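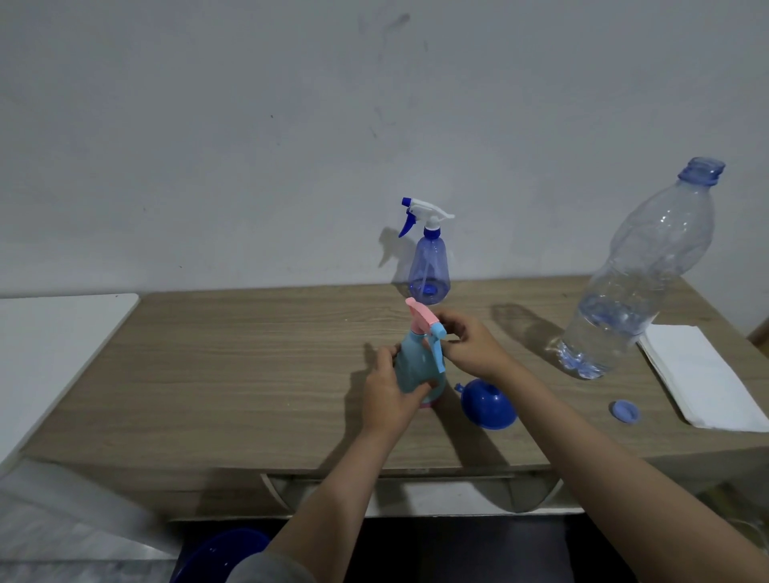
Open day at Narnside: a morning behind the scenes at a second-tier football club

Narnside opened its training centre to members and the public on Sunday 12/15/24, the day after the men's side played its last home match before the summer break. I went along with my daughter, who plays under-13s and mostly wanted to see the change rooms. Entry was a gold coin donation to the junior program.

The centre is on the old showgrounds site, a ten-minute walk from the station. There is parking off the back road but it was full by half past nine. We signed in at a folding table, were given a paper wristband and were put in the second tour group.

The grounds

Our guide was Macarena Retamal, who runs the academy and played in midfield for the women's team until her knee gave out. She took us first to the two full-size pitches. One is natural turf and was being rested, so we stayed behind the rope. The other is synthetic and was relaid during the winter. She said the players prefer the grass but the academy would not get through a wet July without the other one.

The club has 223 registered juniors this season, up on last year, and they all train here between Monday and Thursday. That means four teams on a pitch most evenings. A father in our group asked about floodlights on the far side and was told the council has the application.

Inside

The gym is smaller than I expected. It has a row of bikes, racks along one wall and a strip of turf for sprint work. Next to it is the treatment room with two tables, where the physio, Rozīte, gave a short talk on hamstring injuries. She went through how a player gets back from one, starting with walking and finishing with a full week of team training before selection is even discussed. Most of the questions were from parents wanting to know about growing pains, and she was patient with them.

After that came the analysis room. The club uses a tracking system called Skelteo, which logs how far each player runs and how often they hit top speed. We were shown the output from an away match at Clolden, with the names taken off. The right back had covered more ground than anyone and there was some discussion about whether that was a good thing.
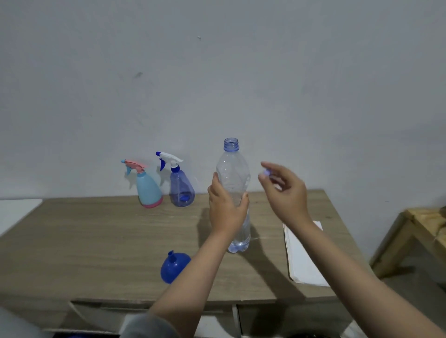 The coaches look at those numbers on the morning after a match and use them to decide who trains fully and who does a lighter session. Retamal said the academy sides do not wear the trackers until under-16s, partly on cost and partly so that younger kids don't get fixated on them.

The change rooms were last. My daughter sat in the captain's spot and took a photo of the whiteboard, which had been wiped.

Clinics and food

From eleven there were skills clinics on the synthetic pitch, split by age, with 6 first-team players helping out. The queue for the shooting game was long and the one for goalkeeping was short, so we did goalkeeping. The sausage sizzle ran out of onions before noon. Coffee was from a van near the gate and was fine.

The club shop had last season's away shirt marked down to $53. Adult small and XXL were the only sizes left.

If you go

The next open day is planned for January, before pre-season trials, and the club says it will take bookings online for the tours. Get there early if you are driving. Bring boots for the kids, as runners were allowed on the synthetic but several children were slipping over in them. Hats too, as there is very little shade on that side of the ground. The tour takes a bit over an hour and is fine for prams apart from the stairs up to the analysis room.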